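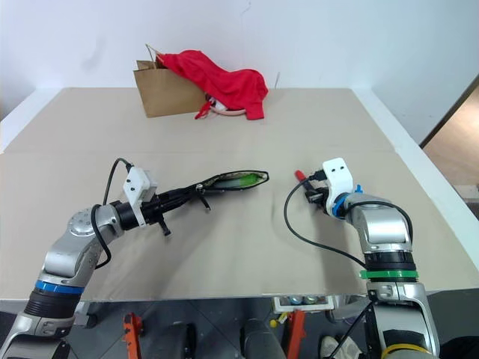

Skonelus: install count alert fires twice after timezone change

Posted by Salim Rotich, August, 16:40

We run paid campaigns for a puzzle app and use Skonelus for attribution. I have a daily threshold alert on installs, set at 287. After I switched the account from UTC to local time, the alert triggers at 00:00 and again at 01:00 with the same figures. The dashboard total is correct (1,833 for the last full day). Deleting and recreating the rule made no difference. Is there a setting I have missed?

Rillisbridge

The rule keeps the timezone of the workspace, and the account setting does not override it. Go to Workspace, Reporting, Day boundary and set it to the same zone. Then open the rule and save it again, even if you change nothing. Until it is saved it evaluates against both boundaries. We had 605 duplicate emails before we found this.

Hanrahan

Had similar with cost alerts. Just turned the emails off and used the dashboard ones.

Wilo

The day boundary fix works, but check webhooks separately. They have their own offset field, in hours. In British Summer Time it should be 1. Mine had been set to 2 and the payloads carried the wrong date until I corrected it.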